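Section 4: Setting up your Dritau folding table

Before you begin

Thank you for getting this far! If you have followed Section 3, you should now have the table top lying face down on something soft, with the four legs, the two cross rails and the small bag of fittings laid out next to it. If you are missing anything from the bag, please don't be tempted to make do with a screw from the kitchen drawer, however good a match it looks. Write to us at Gotovwood and we will pop a replacement in the post.

You will need the hex key from the bag, a soft pencil and, for the last few steps, a second pair of hands. Most people finish in an evening, with time for a cup of tea in the middle.

4.1 Fitting the legs

1. Find the leg marked A on its top end and bring it to the corner of the table top with the matching letter. The letters are pressed in quite lightly, so tilt the wood towards a lamp if you can't make them out.

2. Drop the leg into its socket and push until it sits flush. It should be snug, but you shouldn't have to hit it.

3. Put in both bolts by hand and turn them until you feel them catch. Leave them a little slack for now.

4. Do the same with B, C and D, going round the table in order.

5. Slide the long cross rail between A and B, and the other between C and D. The rounded edge of each rail faces the floor, where your knees will thank you for it.

6. Now go round again with the hex key and tighten all the bolts, a half turn at each corner, until they are firm.

Note: If a rail won't go in, slacken the bolts on either side by one more turn and try again. Radwa Bouazza, who wrote the first edition of this guide, used to say that a table likes to be coaxed, and we have kept her advice in every edition.

Caution: Do not use a power driver on the leg bolts. The threads are brass and will strip very easily.

4.2 Turning the table over and levelling it

1. With one person at each end, lift the table clear of the floor, turn it on its side and then lower it gently on to its feet. Please don't roll it over on two legs, tempting though it is.

2. Press down on each corner in turn. If you feel a rock, mark the short leg with your pencil.

3. Turn the foot of the marked leg anticlockwise, a little at a time, until the rocking stops. Each foot can be let out by up to 12 mm.

4. Leave the table standing for a day before you put anything heavy on it, and then check the feet again. Old floorboards can have a surprising amount of give in them.

4.3 Covering the top

The oiled surface is happy enough bare, but it will mark if you are hard on it, and a good many of our customers like to keep a cloth over it through the week. A textured cotton is our favourite. It stays put better than a smooth one, goes through the wash without fuss and doesn't need ironing (a great point in its favour, if you ask us).

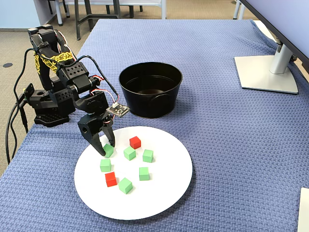 Fig. 14. Blue waffle-textured cloth on a table.

1. Wait until the oil has cured fully before you cover it. In a warm room in August this may take a few days; in winter, be prepared to give it a fortnight.

2. Wash a new cloth once on its own, as strong colours can bleed into pale wood.

3. Lay the cloth over the table and smooth it from the middle outwards with the flat of your hand.

4. Even up the overhang on the long sides first and then on the short ones. If you plan to fold the leaf down often, leave a little extra at that end.

5. Take the cloth off now and then to let the wood breathe, and wipe away any crumbs that have worked their way underneath.

Note: A cloth will not protect the top from hot pans. Use a proper mat or trivet as well.

Caution: Never leave a damp cloth on the table overnight. If you do get a pale bloom in the oil, let it dry out completely before trying the remedy on page 19.

4.4 If something isn't right

Do get in touch. Sherif Mansour looks after our letters and emails and would far sooner hear from you early on than after you have struggled with a stubborn bolt all weekend. Please have the batch number to hand, which you will find stamped on the underside next to socket C.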